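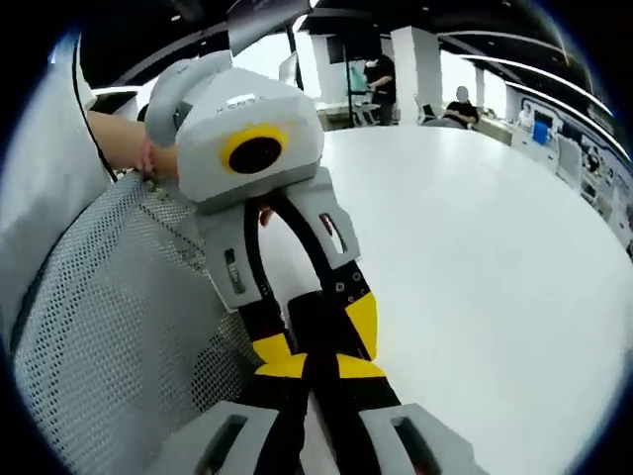 How to Test a Chore Robot Claim Before You Believe It

By Taner Özkan

Every December my inbox fills up with videos of machines folding shirts. The shirts are always square and the table is always clear. If you're thinking of paying for one of these things, at home or in a small shop, run the test below first. It takes an afternoon and you need a pile of laundry, a sink and some patience.

Step 1. Pick one chore and write it down in full. "Laundry" is too big. "Take towels out of the dryer, fold them, put them on the second shelf" will do. Include the door.

Step 2. Do it yourself with kitchen tongs, one pair in each hand. You'll drop things. Passing a sock from one pair to the other is harder than it looks, and you have a brain and two good eyes helping you. Note where you got stuck. Those are the spots to watch in any demo.

Step 3. Ask who was in control. A person holding a gripper by its handle can do a lot with two stiff fingers, and recordings of that kind are used for training. They show what the hardware can reach. They say very little about what it will do alone in your kitchen.

Step 4. Ask for unedited runs, 50 of them, failures included. A seller in Trostevville offered me a highlight reel from 1000 runs. I asked how many had gone wrong and was told the number wasn't handy. Count any run where a person stepped in as a failure.

Step 5. Change something small. Move the basket. Turn off a lamp. Throw in a fitted sheet. If the seller wants to put things back the way they were, you have your answer for this year.

Step 6. Time it against yourself, cleanup included. A towel every 2 minutes might be fine overnight. It's useless on a packing line.

What about shop work? Same steps, stricter scoring. Identical parts in a fixed tray are a fair job for a machine, and have been for a long time. Mixed bins are where I'd keep my wallet shut.

Keep your notes and repeat the same test next year on the same chore. Don't let anyone swap in an easier one.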